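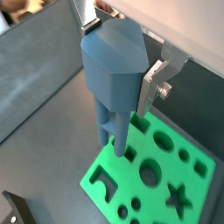

Orsolya thinks the opening episode should be about the theme tune and nothing else, and she sent me a long message this morning saying so. Her argument is that people who grew up with Ollbridge can hum it all the way through but can't name three characters, and that if we start with plot summary we'll lose them in the first ten minutes. I half agree. Writing down where we've got to before the call at 15:30.

**September, podcast notebook, Ollbridge series**

Rewatched the first block last night and the rest over breakfast. It's a children's serial set in a river town where the ferry stops running and the grown-ups pretend it hasn't. I was seven when it went out and I remembered it as frightening. It's slower than I thought and a good deal sadder. The scene I've carried about all my life, the one with the woman counting coats in the school hall, lasts under a minute and has no music on it at all. I would have sworn there was a cello.

That's worth a segment. Nazmiye remembers the cello as well, and she saw it dubbed, on a different channel, a few years after me. Possible explanations:

- the dub had its own score (ask her to find out who did it)
- there's a cello in the scene just before, and we've both dragged it forward
- one of us told the other years ago and we've forgotten

Third one is the likeliest. We've been friends a long time and have talked about this programme a lot, mostly late at night.

**Reader letters**

Njoroge has finished typing up the replies to the call-out. 286 usable ones, after taking out duplicates and the people who meant a different programme. He sorted them by what the writer said they remembered first. The ferry bell comes top by a long way, then the theme tune, then Captain Ino's hat. The coat scene is well down the list, which surprised me. Hardly anyone mentions the ending.

Some of the letters are very good. There's one from a man who watched it in a hospital ward with the sound off and made up the dialogue with the boy in the next bed, and who was disappointed by the real thing when he finally heard it. I'd like to read that one out in full. Need to write and ask him. Njoroge has the address.

A few are cross with us before we've made anything. The usual complaint is that we'll pick it to bits. Fair enough, I suppose. I don't want to spend a whole episode telling people their favourite programme was about unemployment — it was, but they worked that out for themselves at some point between ten and thirty.

**Tape problems**

The Zúñiga tapes came. Box was fine, labels are a mess. The tape marked 4 is episode six, and the one marked 6 is a quiz show with the last few minutes of episode two in front of it. Total running time across the lot is 918 minutes, and most of that isn't ours. I've started a log in the back of this book, working from the end, so don't write there.

Litell is the only deck that doesn't chew them. Please leave it set up as it is. The tracking knob wants to be a touch left of centre and if it gets knocked it takes me half an hour to get back.

Transferred so far: episodes one, three and six. Two is missing its opening. Sound on three drops out on the left side from the market scene onwards, so I've taken the right channel and doubled it. You can't tell on a speaker, though you might on headphones.

**Violeta's draft**

Read Violeta's essay for the site twice. It's strong on how the programme got into other things: the skipping rhyme, the chip shop in her town called Ino's, the way her brother still says "mind the step, Captain" when anyone gets off a bus. Her point is that she was quoting it for years before she ever saw an episode. She'd had it from cousins. That's a better way in than anything I've written, and it would answer Orsolya too, because it's about the bits that travel.

Notes for her:

- cut the first two paragraphs, it starts at the chip shop
- the paragraph on the strike is right but comes too early
- she says the hat is red; in my transfer it's brown, check against a better copy before we print a colour
- 521 words on the theme tune could go to Orsolya as the basis of a script, if Violeta doesn't mind

**Running order as it stands**

1. Cold open, ferry bell, no talking
2. Chip shop story, Violeta reading
3. Theme tune, Orsolya, roughly 15 minutes and I'd like it shorter
4. Letters
5. The cello that wasn't there

Aitana wants the cello item earlier. She says it's the only part where we find out we're wrong about something, and listeners like that. I think it needs the letters before it, so that it's everyone's memory in question and not just mine and Nazmiye's. Will try it both ways in the rough cut.

16:40, after the call. Orsolya has come down to a third of the episode for the tune. Violeta is happy to lose her opening but wants to keep the strike where it is, and has asked me to read it again before arguing. Aitana is going to try the hospital letter as the cold open in place of the bell. Nazmiye couldn't join, she's sending her recording of the dub tonight.

To do: write to the hospital man, find a clean copy of two, buy head cleaner.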